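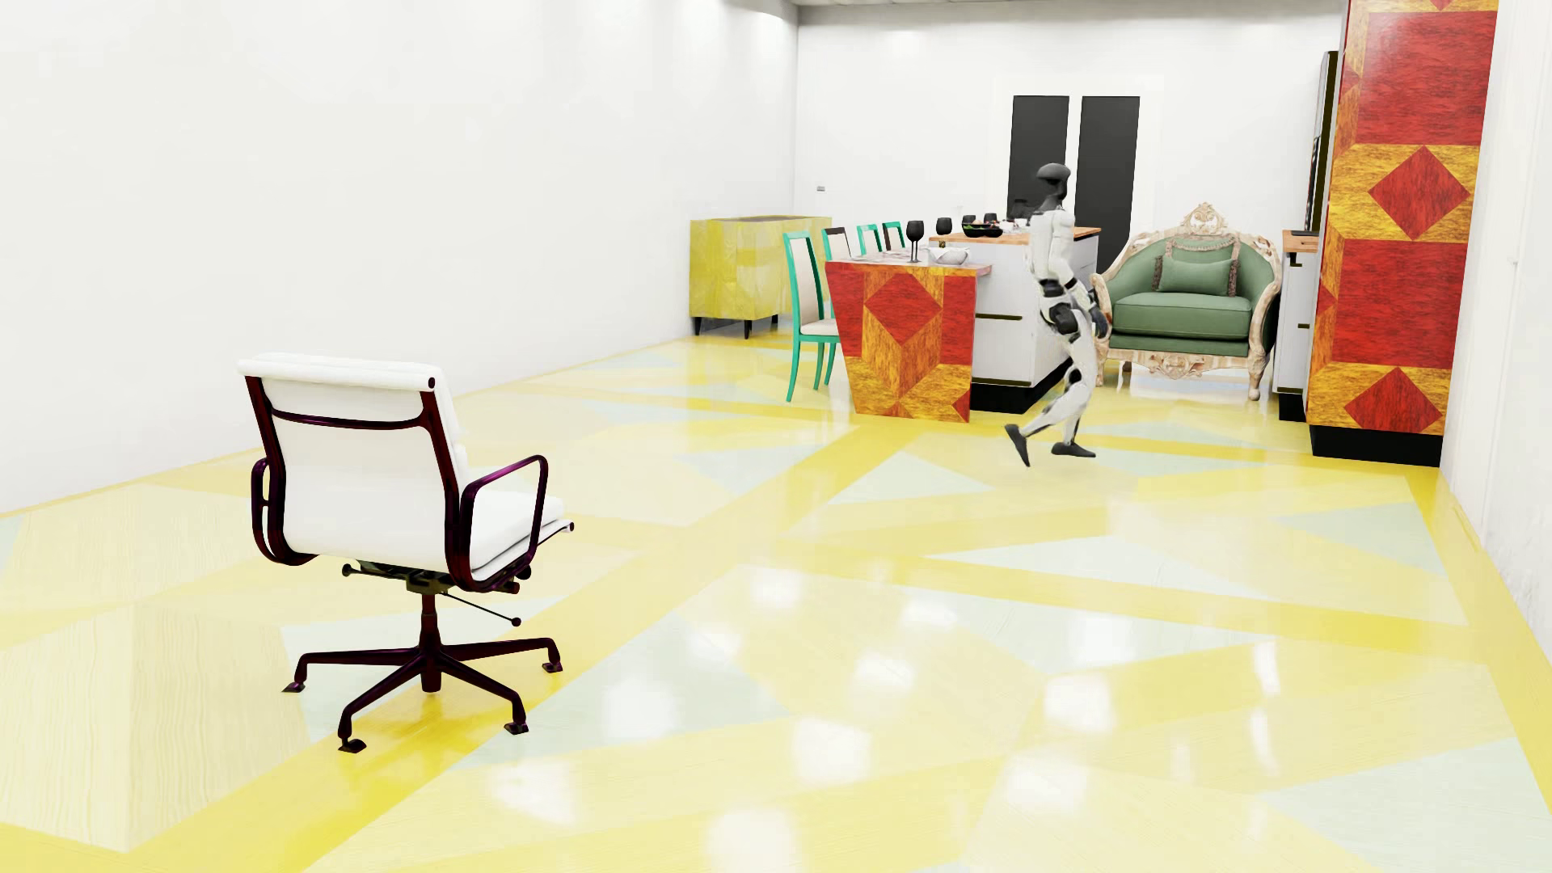 A humanoid robot walks beside the kitchen island in one of the simulated apartments used by Prenside. Render: Awad

Prenside delays robot purchase and will lease three machines first

16 November 2023

The housing operator Prenside will not buy humanoid robots for its serviced apartments in Jurnside next year, as was written in the draft budget in September. It will lease three of them for one year and decide on the purchase after that.

The change was confirmed by Nadine Semaan, who is responsible for operations at the company. She said that the money for buying was available, but that the first planning figures did not include several costs which became clear during the work in simulation.

"We had a price for the machine and a price for the service contract," said Semaan. "We did not have a price for the apartment."

Prenside rents 211 furnished apartments in Jurnside, most of them for stays between one month and one year. Cleaning and small deliveries inside the buildings are done by its own employees and by two outside firms. The robots are planned for the time between two guests: to carry linen, to collect dishes, to put the chairs back in their places and to check that nothing was left behind.

The simulation was made by Awad, a small software company in the same town, and it began in the spring. The team built 70 layouts of living and kitchen areas, and for each layout the furniture, the materials and the colors can be exchanged by the program. Some results look very strange, with bright yellow furniture or with a floor made of large shiny triangles. Hadi Sfeir, the engineer who leads the project at Awad, said that guests and owners also do strange things with an apartment.

"If the robot can only walk in a beige room, I would not advise anybody to pay for it," Sfeir said.

In the rooms the robot has to pass between dining tables, kitchen islands, armchairs and office chairs. According to Sfeir, the walking was in general good. The more difficult points were reflections on polished floors, dark glasses on the table and furniture with thin legs or bases that spread out close to the floor. An office chair can be in a different place every day, and its base is wider than a simple plan shows.

These points have an effect on the budget. Prenside had calculated one set of sensors for each robot. Awad now recommends an additional depth camera at a low position, and also a second hand set, so that a damaged hand does not stop the work for some weeks. Semaan did not want to give the price of these parts, but she said that together with spare batteries they added more to the total than the company had expected.

The lease will cost 3,000 dollars a month for each robot. It includes repair, software updates and one exchange of the batteries. It does not include transport between the buildings, insurance against damage in the apartments, or the training of employees. For transport Prenside will use a van it already owns, which needs a ramp and floor anchors. The insurance is still under discussion, and the contract with the supplier, Hindix, will be signed only when that is settled.

Ayman Sayegh, who prepares the equipment budget at Prenside, said that he had asked for the lease already in the summer. In his opinion the prices will move a lot in the next two years, and a machine bought now would have to be written off over five years. "I am not against robots," he said. "I am against having three old ones in the basement in 2026."

Hindix did not see the decision as a loss. Its sales manager, Kastriot Kos, said that most of the company's new customers start with a lease, and that a part of the payments can be counted toward a later purchase. He added that customers should plan the electricity and the storage room before they discuss the number of machines. At Prenside, two of the buildings have no suitable place for charging near the service elevator, and an electrician has to install new lines in both.

There are also costs in the other direction. Prenside replaces a part of its furniture every year, and from now on the purchasing list will have some new conditions. Dining chairs should be easy to hold at the top of the back. Handles on kitchen drawers should be of one type in each building. Carved armchairs and other heavy pieces, which some owners bring into their apartments, may stay, but the robot will not be allowed to move them.

The employees were informed in a meeting last month. Hala El Idrissi, who supervises the cleaning teams in the largest building, said that many questions were about working hours. The company has promised in writing that no position will be cut during the year of the lease. El Idrissi asked for one more item in the budget, and she received it: paid hours for the people who will walk with the robot and write down what went wrong.

"Somebody has to be there in the beginning," she said. "Those hours were in no table. If I take two people out of a team, the rooms are not ready at three o'clock."

The simulation will continue during the lease. Awad will receive the measured plans of the apartments where the robots are used, and every change of furniture will be tried first in the software. For this work Prenside pays a fixed sum each quarter. Sfeir said his team would also add more clutter - bags, cables, children's toys - since the present rooms are tidier than real ones after a guest has left.

It is not yet decided how the company will judge the result. Sayegh wants to compare the cost of one prepared apartment with and without the robot. Semaan would like to include also the number of damaged items and the opinion of the guests, although the guests should normally not meet the machine at all.

The first robot is expected in the building next to the company's main office, where the elevator is wide enough and the corridors have no steps. The other two will follow when the charging lines are finished. Prenside will present the costs of the first half year to the apartment owners at their summer meeting.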